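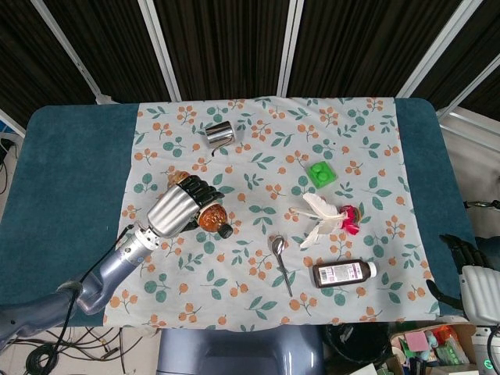 **Figure 3.** Head camera view during a bottle trial. The left hand holds the amber bottle; the remaining objects lie on the printed cloth.

### 4.2 Grasping on patterned cloth

We tested whether the Lockwood grasp planner, trained on plain surfaces, holds up when the background carries a printed pattern. Each trial used a cloth with orange berries and green sprigs laid over the padded table (Figure 3). The object set mixed rigid items, such as a studded green block and a metal spoon, with a light feathered one. Two brown bottles were included to check that the planner selected the requested target.

We ran 200 trials per condition, with object positions redrawn after every five trials. The policy was fine-tuned on 800 demonstrations recorded in February by two operators; a second version used only 400 of these. Both received the same head camera input.

Most failures on the printed cloth came from segmentation – the spoon handle was often split where it crossed a sprig. Bottle grasps were less affected. Halving the demonstrations lowered success on the spoon but left the ranking of the other objects unchanged.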